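# An afternoon at Heltmont, with free coffee

30/03/2025

I spent most of today in an industrial park, voluntarily, on a Sunday, in decent weather. The draw was the open day at Heltmont, the automation outfit that took over the old flooring warehouse out by the bypass. I signed up in February, when spring was a rumor and an afternoon indoors looking at robots seemed like a bargain. By today it was sunny and everyone I know was at a barbecue.

The parking lot was full anyway. I ended up on the grass next to a minivan with its hazards on. At the door they gave me a sticker that said VISITOR in case anyone mistook me for an engineer, and a lanyard with nothing attached to it. I wore both all day. I'm still wearing the lanyard.

## The Millet line

The tour starts with the big stuff, which I think is a mistake, but I don't run a tour. Millet is their sorting line. It takes small boxes off one belt and puts them on another belt. It does this very fast, behind a fence, with a noise like someone shuffling an enormous deck of cards.

There's a rope you stand behind, and a guide with a headset microphone who had clearly done this speech several times since morning. She told us the line had been running for 100 days without a person having to climb in and rescue it. People clapped. A small boy asked what happened on the day before that, and she said it was a good question and moved us along to the next stop.

I watched Millet for a while after the group left. It's hypnotic for the first couple of minutes, and then you start rooting for a box to go the wrong way. None did. I'm happy for them.

## Urska, and the radio

What I'd come for was in the back room. Urska is their manipulation project, meaning an arm that picks up things that aren't boxes. According to the handout this is much harder, and after an afternoon of it I believe the handout. A box has six flat sides and no opinions. Household junk is round in the wrong places and has cords.

A lot of Urska happens in simulation. The arm practices in a computer-made world, on computer-made objects, and the real arm gets what's been learned later on. They had the simulated view up on a large monitor with a row of folding chairs in front of it, like a very small movie theater with a very narrow idea of what people want to see. I sat in the second row. There were two rows.

The object of the day was a radio, one of those retro-looking ones in glossy red. In case you weren't sure, it says "Radio" on the front. I'd like more of my belongings to do this. My remote controls could take the hint.

The view we got was close up, right down with the fingers, so you lose all sense of the room and the arm and just get two black points and a thing to be dealt with. I've never looked that hard at a radio before. I didn't look that hard at the one I owned.

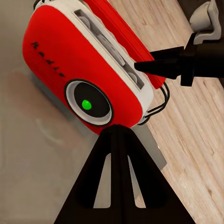 ## Questions from the folding chairs

The man running the Urska session took questions, and the folding chairs had plenty. Why a radio? He said it was in the set of objects and somebody had liked the color. Why not use the real arm for everything? He said the real arm costs money when it hits things. That got the first proper laugh of the day, mostly from the staff standing along the wall, and one of them laughed long enough that I'd like to hear the story.

A woman near me asked if the computer version knew how heavy the radio was. He said it knew a number, and that the number was somebody's best guess. I wrote that down. I've been putting together my household budget on the same principle for years.

Then someone asked about the cables, because there are thin black ones looping off the side and they looked like trouble to all of us. He sighed in a way that suggested a long meeting. Cables are a pain, he said. They bend, they catch, they go where they like, and making them behave on a computer the way they behave on a table is slow work. I have the same problem behind my TV and no computer to blame it on.

I asked my own question, which was whether the green light on the dial meant it was switched on. He looked at the screen for a bit. He said he'd never thought about it. I felt I had contributed.

## Lunch, sort of

Catering was a van called Flusside, parked by the loading dock. They do flatbreads. There were three kinds listed and one kind available, and the line went back past the recycling bins. The coffee inside was free, so I had that, and then I had it again, and by the time I got back to the demos I was watching everything with unusual intensity.

The flatbread was good once I got it. It was handed to me by a human being who folded it, wrapped it in paper, grabbed two napkins and made change, all in one go, without looking down. After a couple of hours in the Urska room I found this almost showy.

## Things I'd tell you if you're going next time

Go to the back room first. The big line is impressive but it'll be just as impressive at four o'clock, and the folding chairs fill up. If you want to ask something, sit at the front, because the ventilation in there is loud and the microphone stayed with the guide on the Millet side.

Bring kids if you have them. They asked better questions than I did and they got stickers with robots on them. I asked if I could have one of those instead of the VISITOR one and was told they were for the children.

I took home a pen, a tote bag, the handout and the lanyard. The pen has already stopped working. The tote bag is holding the recycling.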